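Banafsheh Mirzaei has a torque driver in her top pocket before she has finished saying hello, and it stays there for the whole of our talk except when she is using it to point. She looks after the two-arm cell at Karent's workshop in Skonham, and she's delighted that somebody has come to ask about the dull parts.

"Everyone wants to hear about the software," she says. "Lovely, fine, but come and look at the bolts!"

The bolts are where her morning starts. Each arm sits on a base plate fixed to an aluminium rail, and she goes along the lot with the driver, left arm first, with the power off. In her first month she found one plate that had crept by a hair, and every taught position on that side was out by the time you got to the far end of the table. "You'd never see it by eye. The gripper just started arriving a bit late to everything, a bit to one side, and we spent 2 days blaming the calibration. It was a bolt. I was so pleased, I rang my sister."

After the bolts come the cables, and on these she can go on for a good while (she did, and I enjoyed it). The conduit has to have enough slack for the arm to reach right across the table, but if there's too much it droops and catches on the rail. She runs each arm slowly through its full reach with one hand on the stop button and watches the loop the whole way. The first conduit she fitted lasted 67 shifts before it split near a joint. The present one is a softer type from Skiltley, and when we spoke on 2024-11-30 it had done 96 with no cracks that she could find.

"I write it all down in a paper book. Sadeghi set the cell up before me and left me his notebook, and it's the best thing in the building. He drew every connector. He even drew the ones he hated."

Some of his habits she has kept. The grippers get wiped with a barely damp cloth, never sprayed. The fingers come off every 4 weeks and are checked on a flat plate, and if they rock they're swapped as a pair. Other things she has changed. Sadeghi used to recalibrate the wrist cameras whenever he felt uneasy; she does it after any work on the wrist, and otherwise leaves them well alone.

"If you fiddle with a camera every day you end up chasing your own fiddling," she says. "Clean the lens, check the screws, run the test card. If the card's good, walk away."

The job on the table at present is spray bottles, and she lights up when she gets on to it. A trigger head is an awkward thing to hold, she explains, and the dip tube is worse, a long bendy straw that has to go down through a small neck while the other arm keeps the bottle steady. It has made her much fussier about how the two arms agree with each other. An error she would have shrugged off with boxes will put the tube against the outside of the neck.
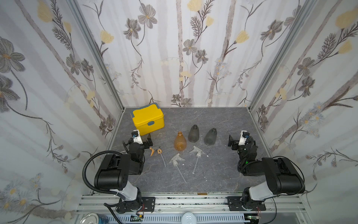 How do you check that the two arms agree with each other?

Bring both grippers slowly to the same marked point, one after the other, and compare the readings. Mirzaei uses a small steel pin in a block, tries it at several places on the table, and does the near corners last, as the arms are most folded up there and any slop in the joints shows.

She'd like a proper fixture for this and has been sketching one, with a socket for the pin at each corner. In March she hopes to have the joint housings open for their first full grease change, a job she describes the way other people describe a holiday.

"You get the old grease out and you can read it, really read it. Grey is wear, and if it's gritty you've got a question to answer. I've got the jars ready. I've labelled them and everything!"

I asked what she would say to someone taking over a cell like hers. She thought about it, driver tapping against her palm.

"Get the last person's notebook. If there isn't one, start one the same day, and put the torque settings on the first page, because you'll want them when your hands are full. And listen to it running when it's healthy. Stand there for a whole shift if they'll let you. I know what ours sounds like from the corridor."

Then she went off to look for a replacement cable clip, which she was fairly sure was in the second drawer.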